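Thermoforming on a Student Budget: Wall Thickness in Vacuum-Formed Trays
Project report, November 11, 2019

Our task was to form a shallow tray from plastic sheet and find out where the wall gets thin. The short answer is the corners, as every textbook says. We took a whole semester to agree with the textbooks, and we have the scrap bin to show for it.

All forming was done on the school's Mazurek, a bench-top vacuum former with one heating zone that works properly and another that has opinions. The sheet was polystyrene from Skindora. In September we cut 53 blanks and assumed this was far too many. By the third week we were asking for more.

Each blank was clamped, heated until it sagged, and pulled down over the mold. The heating time in the Orkau lab manual gave us a tray with a hole in it. We shortened the time in steps until the holes stopped, then kept that setting for the rest of the trials.

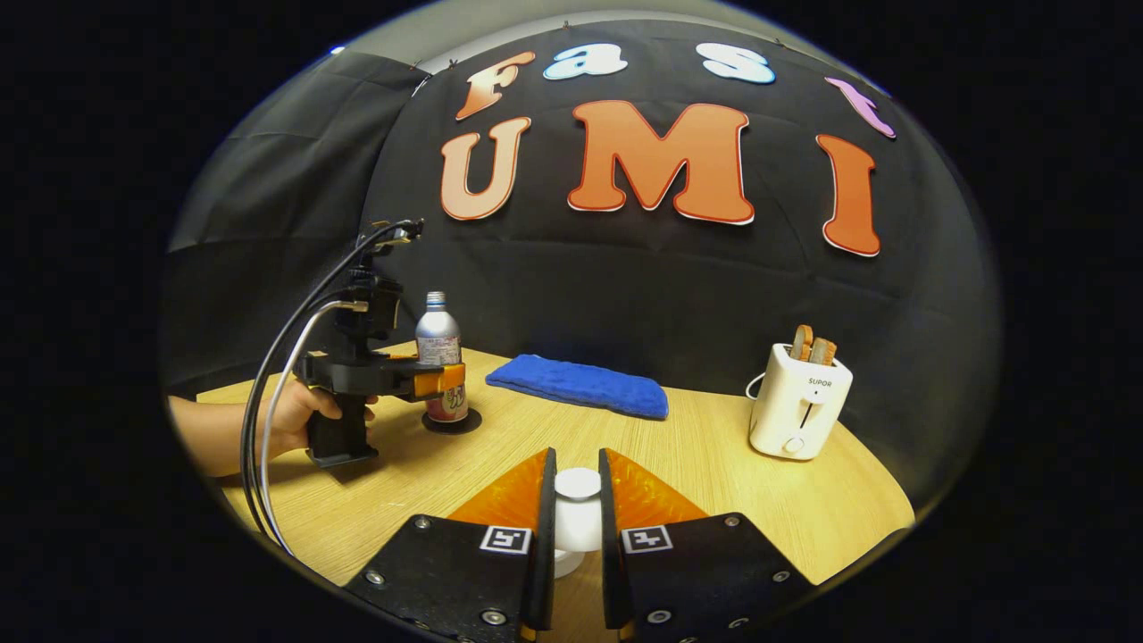 Hanis

Thickness was measured at 10 points per tray with a ball-tipped micrometer, always in the same order. Flat areas of the base kept most of the original sheet thickness. The bottom corners lost more than half of it, and on the deeper mold they were thin enough to read through, which we tested with the micrometer instructions.

Two changes helped. Rounding the mold corners made the wall more even, and warming the mold before the first pull got rid of the chill marks. A third idea, pushing the sheet down with a felt-covered plug, worked on seven trays and wrecked the next one - the felt came off and is now part of the tray.

Still to do: repeat the plug trials with better glue, and measure the sheet before forming as well as after. We should have done that from the start.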